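Heat pump water heater rebate, Cutberg: pre-approval before purchase?

Cutberg Home Energy Forum > Rebates and Permits

The utility form lists a $1000 rebate for replacing an electric resistance tank. Section 8 says "pre-approval required." It does not say whether that means before purchase or before installation. I have a quote on a 50-gallon Retitz unit that expires Wednesday.
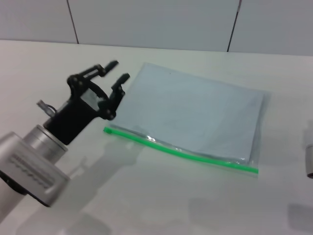
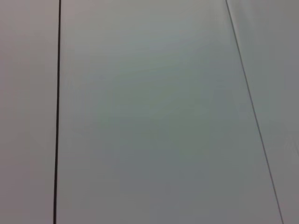 Posted by ductless_dan
Role: Member, Rebates and Permits

Existing tank is electric, on a 30 amp circuit. Permit not pulled yet.

kwh_counter wrote:
Before installation. I bought mine in April, applied afterward, and was paid 14 days after final inspection. The invoice date was never questioned.

Eleo wrote:
Disagree. My application came back because the invoice predated the approval letter. I had to return the unit and reorder. Get the letter first.

kwh_counter wrote:
Was yours through the utility or the city? The city program is form 201 and has its own rules.

Eleo wrote:
Utility. Same form he is describing.

sump_and_circumstance wrote:
Both can be right if the form was revised between your applications. Check the revision number in the footer. Also confirm the exact model number is on the eligible list. Suffixes matter. Güler Plumbing had to resubmit mine over one letter.

ductless_dan wrote:
Footer says rev. C. Model is listed with the suffix. Güler will hold the quote for 8 more days, so I am applying first and pulling the permit once the letter arrives.

kwh_counter wrote:
Mine was rev. B.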